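Durkix Gripper Comparison Kit - Set-up Guide

Last updated: 14 July 2019

Section 4. Comparing grippers on flat tableware

This section sets out how a gripper is to be tried on plates before it is accepted for use with the Durkix controller. Operators should have completed Section 3 (arm mounting and cable routing).

1. Cover the table with brown paper and mark out a grid with blue tape. Small gaps in the tape are acceptable.

2. Fit the first gripper and route its cable clear of the fingers.

3. Place the plates within the grid and record the cell used.

4. Set the closing speed to 20 on the controller. Bring the fingertips to the rim of the plate and close.

5. Repeat for 200 cycles, then change to the next gripper - the plates and the grid must stay the same.

CAUTION: Keep the emergency stop within reach. Do not place hands inside the grid while the arm is powered.

NOTE: Fingertip pads are to be replaced after 3,000 cycles, or sooner if worn.

Plate trials with a black gripper on the taped grid:
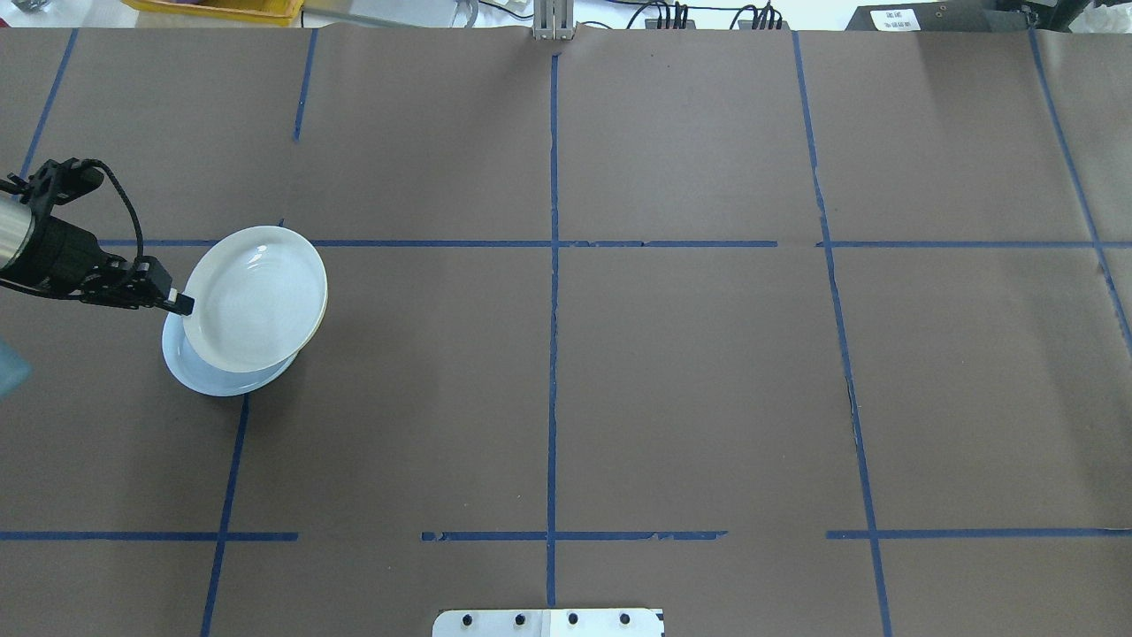
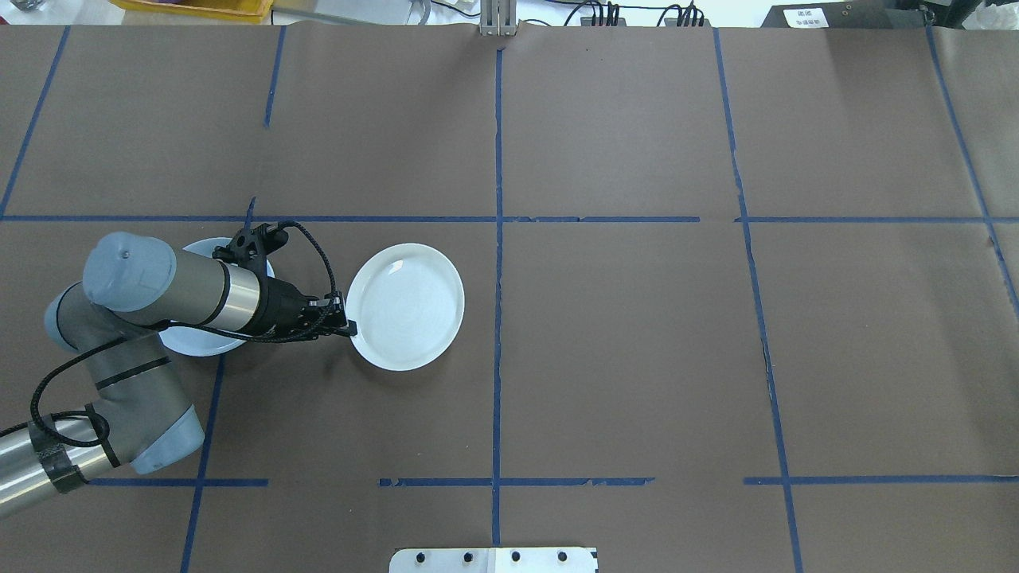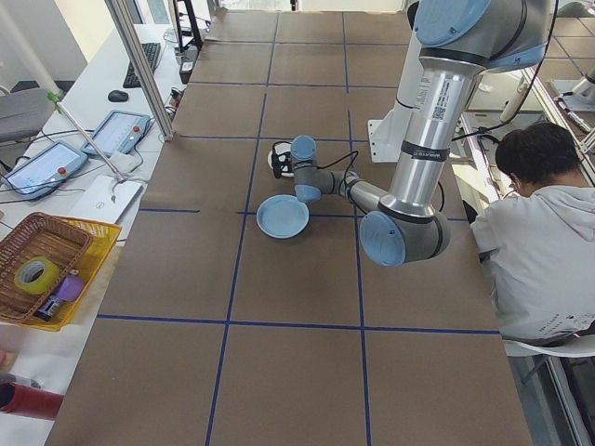
6. Enter each result on the trial sheet as held, slipped or missed. A cycle stopped by the operator is entered as missed.

7. Send completed sheets to Rania Semaan, who keeps the comparison record.

Related items
Section 3: Arm mounting and cable routing
Section 5: Camera placement
Plomo fingertip pads: fitting notes
Fusport controller: speed settings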